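Water comes off the side of our new canopy, what to do?

Guneck
August 18, 2025
We have a canopy over the patio, 13 feet long. In July the rain began to run behind the gutter. Must I take the gutter down?

Trasik
Check the slope first.

Darwish
I had the same problem. I loosened the brackets and lowered the outlet end a little – it cost me 45 dollars for new screws and sealant.
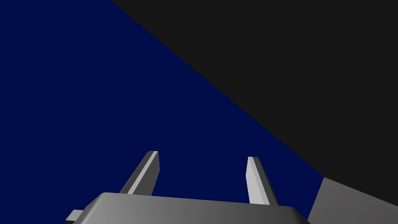
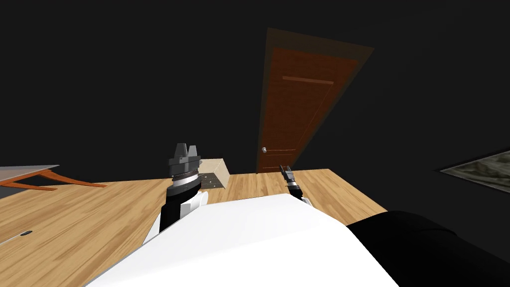
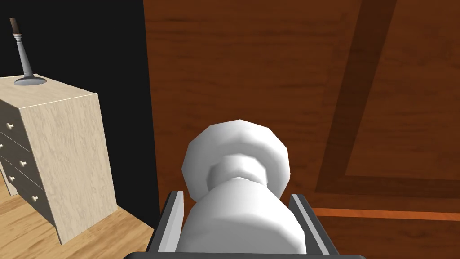
Before you buy anything, pour a bucket of water in at the high end and watch where it goes. Look also at the joint to the wall. A bracket should hold the gutter from both sides, like the two fingers on the white piece in the last picture. Mine held only at the front.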